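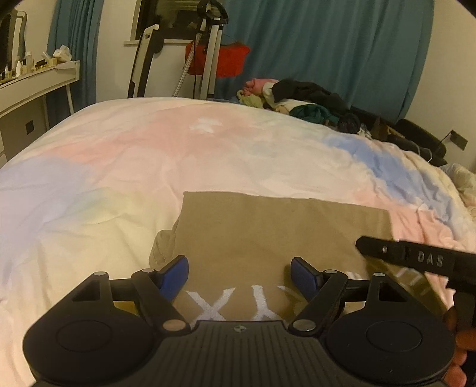
Washing khakis before hemming - do I have to? Bought two pairs from the Tretholm outlet in August, both too long, want to take up the legs myself this weekend. Label says cotton, nothing about shrinking. I was going to just lay the khaki cloth out on the bed like that and pin it there, no big table here. Is a bed too soft to mark a straight hem on? Never hemmed anything but a curtain.

posted by prusto26, October 18, 2024

fiadzo_sews
Wash first. Always. Twice if you can stand it, and dry them the way you're going to dry them from now on. I skipped it once on a pair that was 100 percent cotton and they came up way short at the ankle, no fixing that. Bed is fine for folding and pressing the crease with your hand but do the measuring on the floor - mattress sags and your line goes off. Pin with the pants ON and your shoes on, then check teh second leg against the first. Leave extra inside the hem, dont trim till you've worn them.

carkik
just use the iron on tape, took me 26 minutes for both legs

fiadzo_sews
Tape lets go after a few washes, at least mine did. Ok for one evening. For everyday pants sew it, plain blind stitch, matching thread.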